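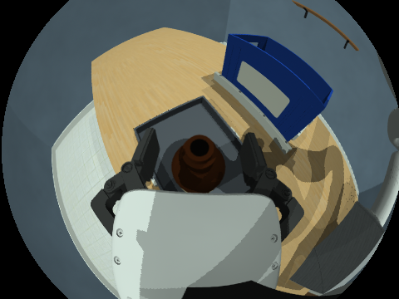 Dark brown vessel between the gripper fingers, shallow grey tray beneath.

Home | Notebook | Pieces | Concerts | Links

Workshop notebook - January, Saturday, late

Print this page | E-mail this page

Second full day on Killier and my ears are ringing, so this will be messy. I'm writing it up tonight anyway, as last time I left it until the Monday and could not read my own pencil.

Where we are: the piece is for string trio, bass clarinet and the metal plates, with live sound through the speaker ring. The plates are the problem. They have been the problem since the autumn. In our room they sound gorgeous, all that slow shimmer coming up after the bow leaves the edge, and then you put them into the speakers and you get a sort of grey soup. I spent the whole morning on the biggest plate alone (the one with the bent corner) and I do think I've got somewhere with it.

What I did was take the contact pickup off the centre and move it two hand-widths towards the hanging cord. It's a lot quieter there, so you need more gain, and then of course the hum from the Gilani box comes up with it. Swapped the cable, same hum. Swapped the power supply, hum gone! So please, whoever packs for the concert, the old supply is in the bin by the sink and it should stay there. Don't be kind to it.

With the hum gone I could hear what the plate was doing. There's a big lump at 200 Hz that we all knew about, and then a thin, nasty, whistling thing at 1027 Hz which I had been blaming on the software for weeks. It's the plate. You can hear it with everything switched off if you put your head close enough and bow very slowly. I notched it out, listened, put it back, listened again, and in the end I've left half of it in. Without it the plate sounds like a recording of a plate. With all of it you want to leave the room.
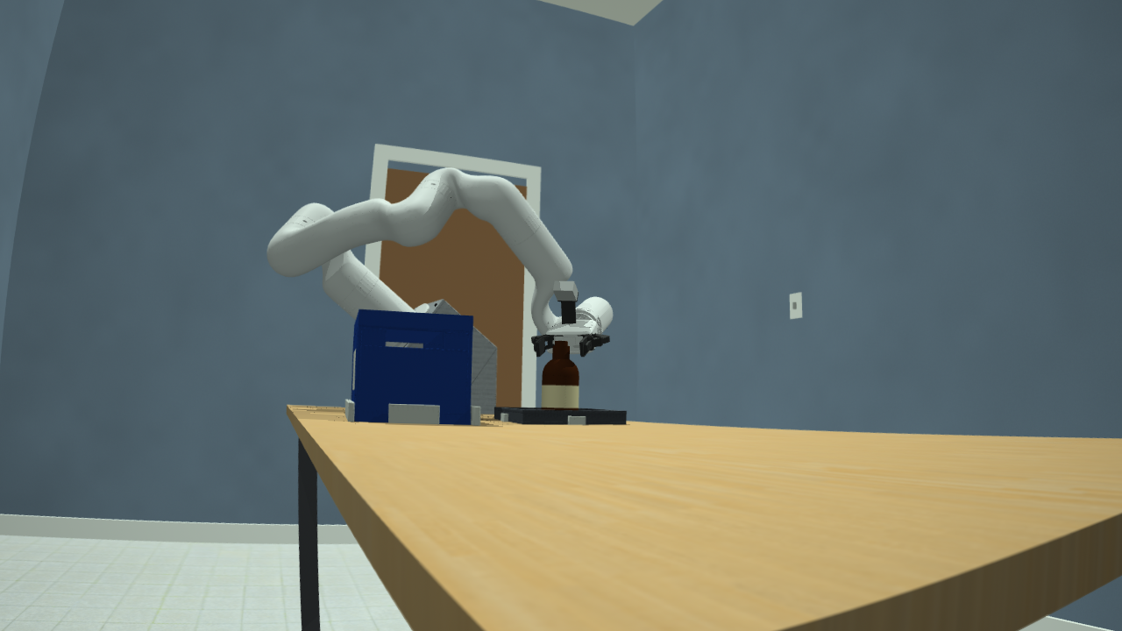

After lunch we ran the middle section with the strings, from the long held chord up to the place where the clarinet comes in with the slap tongues. The chord is too long. I know the score says hold until the plates have died away, but the plates don't die away any more now that the pickup is in a better spot, and the poor viola was on her fourth bow change and giving me looks. We tried it with a cue from me instead and it was better straight away. I'll write to the composer tonight or tomorrow and ask if a cue is all right. I expect a yes, he was very easy about the opening, but I'd like to have it in writing before we get to Skanard and somebody from the festival turns up with the printed score on their knees.

The delay patch: I had it set at 600 milliseconds because that's what was in the notes from the first performance. It's fine in a dry room. Ours isn't dry, and Sorum certainly won't be, it's a chapel with a stone floor and a ceiling you can barely see in the evening. I tried shorter and it turned into a nervous little stutter that I rather liked, but it's wrong for this piece. Tried longer and lost the rhythm of the slaps altogether. So it stays where it is for now, with the feedback pulled well down, and I've put a fader on it so it can be changed on the night by hand. (Left-hand bank, the one with the blue tape. The green tape is still the clarinet.)

Speakers. We have 11 and the plot wants a closed ring with one overhead. In the chapel I don't see how we hang the overhead one without a ladder and a long talk with the people who look after the building, so my idea is to stand it up in the organ gallery pointing at the ceiling and let the stone do the work. I tried a poor man's version this afternoon with a speaker on top of the cupboard, and it was lovely - a sort of cloud, no clear direction at all, and the violin harmonics seemed to be sitting in it. It may be completely different at Sorum. Bring the long cable either way.

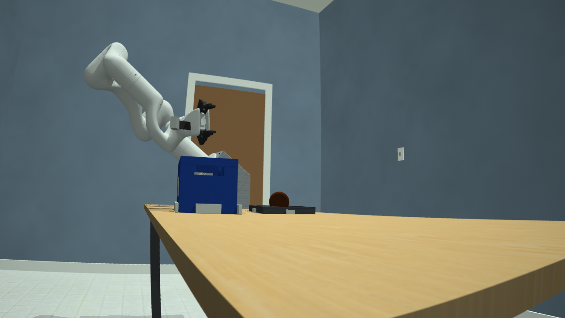
The ending still bothers me. On paper it's very plain, everyone drops out and the smallest plate is left alone, bowed, getting softer. Today we played it three times and each time I wanted it to stop earlier than it did. I wondered if I was just tired, so I had a cup of tea and listened back to the recordings, and I still wanted it to stop earlier. The second take was the nicest, there's a creak from a chair right in the last few seconds and it fits so well that I laughed out loud. We can't rely on that, sadly.

One thing on the bows. The cheap one gives a much better start to the note on the thin plates than the good one does. More grit. Use the good one only for the big plate. Rosin on both, more than you'd think, and wipe the plate edge between run-throughs or it starts to skate.

Still to do before we load up:

- write to the composer (cue for the long chord, and ask about the ending while I'm at it)
- new hanging cord for the bent-corner plate, the old one is fraying at the knot
- save the patch under a new name, NOT over the old one
- find the second music-stand lamp
- ask Skanard what time we can get into the chapel, and if the heating comes on before the players do

I haven't touched the clarinet part of the patch at all. It worked on Friday and I'm leaving it be. Next session I want to begin with the ending while everybody is fresh, then go back to the chord.

Contact | Copyright the workshop and the authors | Back to top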